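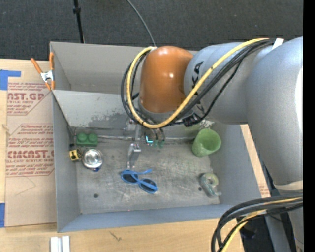
Peltico Stores
Shop Floor Working Group
Minutes of the meeting held on Thursday, November 14, 2019, upstairs meeting room, Gilani branch

In the chair: Birthe Briem
Present: branch managers (Gilani and Harbour Road), stockroom supervisor, health and safety, finance, staff representative
By telephone: Sketine (trial engineer)
Apologies: night team leader

1. Minutes of the last meeting

Agreed, with one correction. Under item 5, "cleaning contract" should read "cleaning rota". The contract isn't up for renewal until April.

2. Matters arising

The broken cage trolleys have gone. The Harbour Road manager said the replacements pull to the left and he has sent one back. Finance has not yet seen a credit note.

3. Mixed bin sorting

Sketine reported on the latest run. The arm made 452 attempts at lifting single items out of a mixed metal bin and putting them down in the right place. The written report will follow once the log has been checked, and the group asked for failures to be listed by type of item. A single success rate would not help the branches much, as no two returns bins have the same things in them.

The engineer said toy bricks and other small solid things were the most dependable, provided they were not hard against a wall. Sunglasses were harder. The fingers have to close on the frame or the folded arm without pressing on the lenses, and the software from Plulunitz does not always tell a lens from a dark patch on the bin floor. Cups depend on how they are lying. Rolls of clear tape are poor, as the camera tends to see what is behind them.

The stockroom supervisor asked what happens when an item is dropped. Sketine said it is tried again, up to 4 times, and then left for a person. She asked who that person would be, as the point of the trial was to free someone from the bench. Sketine said one person could look after more than one bin. She did not think this would work at Gilani, where the returns bench and the goods-in door are at opposite ends of the building.

Birthe Briem asked for a straight answer on speed. Sketine said that a trained member of staff is faster on everything in the bin at present, and that this would still be so in the new year. The arm's advantage would be in running overnight. Health and safety noted that overnight running has not been assessed and should not be assumed in the costings.

The Harbour Road manager asked whether items could be spread out first. Sketine said this would help a good deal. The staff representative said that by the time someone has spread them out they could have put them away.

Action: Sketine to send the failure list by item type.
Action: Stockroom supervisor to time the returns bench on 2 ordinary mornings, with no notice given to staff, for comparison.

4. Floor cleaning machine

The machine on loan at Harbour Road does the main aisles well. It does not manage the mats at the entrance or the corner by the paint shades, and it stops if a basket is left out. Staff now walk the aisles before it starts. The manager would keep it. The Gilani manager would not want one while the promotional stands are where they are.

There was some discussion of whether walking the aisles should be counted as cleaning time. Finance said it should. The Harbour Road manager said staff would be tidying at that hour anyway. Left open.

5. Folding and shelf work

Birthe Briem had been asked by the directors whether towels and bed linen could be folded by machine. Sketine does not offer this and would not recommend anyone who does for shop use. Cloth changes shape when it is picked up and the results seen so far are slow. Taken off the list for now.

Shelf facing (bringing stock forward) was raised again by finance. The view of both managers was that this is done in passing, between customers, and there is no block of hours to save.

6. Staff matters

The staff representative said people had been told different things about the trial. Some on the late shift believe jobs are going in April. Birthe Briem said no posts are affected and that she will put this in writing. The representative asked for the notice to say what the trial is for as well, and for it to go on the board and not only by email.

Action: Birthe Briem to issue the notice within 4 working days.

7. Any other business

The upstairs kettle has failed its electrical test and must not be used. Finance will order another.

Visitors to the trial area should sign in at the customer desk, including those from head office.

8. Next meeting

To be held at Harbour Road, date to be confirmed once Sketine's report is in. The night team leader has asked for an earlier start and this was agreed.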